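Environmental Assessment of Water Infrastructure
Unit 9: Scoping and public consultation for reservoir and pipeline schemes

Lecture notes, revised 26 October 2019

Purpose of the unit

These notes accompany the ninth lecture and should be read before the seminar. They deal with the stage at which the content of an environmental statement is settled, and with the part that the public and the statutory bodies play in settling it. The law of compulsory purchase is treated in a later unit. Students who missed the lecture on screening should read those notes first, as the terms are not defined again.

1. What scoping decides

Screening asks whether a scheme needs an environmental assessment at all. Scoping comes next and asks what the assessment must cover. A scoping report normally states the location and nature of the scheme, the alternatives under study, the topics the developer intends to examine, the topics it proposes to leave out, and the methods and survey periods for each topic retained.

A topic is "scoped out" when there is no reasonable prospect of a significant effect. The reasons must be given in writing. A bare statement that no effect is expected will usually be sent back by the authority.

2. The teaching case: the Braleck to Collado transfer

The case used throughout this unit is a proposed raw water transfer from Braleck Reservoir to the treatment works at Collado. The main is 126 kilometres long and crosses upland grazing, two river valleys and the edge of the town of Fesberg. The promoter is Trovico Water. The scheme includes an intake tower, 9 pumping stations and a balancing tank above Fesberg.

The following points arose at the scoping stage and will be discussed in the seminar.

Abstraction. The promoter first proposed to assess flows below the dam in an average year only. The fisheries body asked for a dry year and a run of consecutive dry years. The request was accepted, and the hydrology chapter was enlarged accordingly.

River crossings. Open-cut trenching was assumed at both valleys. Consultees asked that drilling beneath the bed be treated as a genuine alternative, with its own account of noise, spoil and working hours.

Transfer of species. Moving untreated water between catchments can carry plants, invertebrates and fish disease with it. The first draft of the report did not mention this. It is among the most common omissions in schemes of this type, and students should look for it in any scoping report they are asked to review.

Noise at pumping stations. The promoter proposed to scope out operational noise at stations more than a stated distance from any dwelling. The authority declined, on the ground that background levels in the upland section are very low at night.

3. The consultation period

In the teaching case the scoping report was open to comment for 45 days, beginning in July. Several respondents objected that the period fell largely within the school holidays and the hay harvest, when farming households along the route had little time to read a long technical document. The authority extended the period by 15 days. Students should consider whether an extension is an adequate remedy where the original timing was poor.

Notices were placed at the reservoir car park, in the library at Fesberg and on the authority's website. Landowners on the route were written to individually. Tenants were not, and this was raised at the first public meeting.

4. Reading and answering a scoping report

A useful response to a scoping report is specific. It names the section to which it refers, states what is missing or unsound, and says what should be done instead. General opposition to a scheme is a legitimate view, but it belongs to the later stage at which consent is considered.

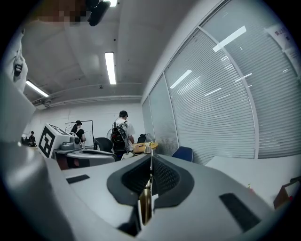
Responses should also separate matters of fact from matters of judgement. That a spring rises within a field is a fact and can be checked on site. Whether the loss of that spring would be significant is a judgement, and depends on criteria which the report ought to set out in advance.

The authority then issues its scoping opinion. The developer may depart from the opinion, but must explain any departure in the environmental statement. If the scheme changes materially after the opinion is issued, a fresh opinion may be sought.

5. Preparation for the seminar

Read the summary of the Braleck to Collado scoping report in the course reader, together with the authority's opinion. Prepare a written response of one page on behalf of one of the following: a fisheries body, a parish on the outskirts of Fesberg, or a tenant farmer on the upland section.

Bring two printed copies. One will be exchanged with another student for comment and the other handed to the tutor at the start of the seminar. Responses will not be marked, but the written assignment for this unit builds directly upon them.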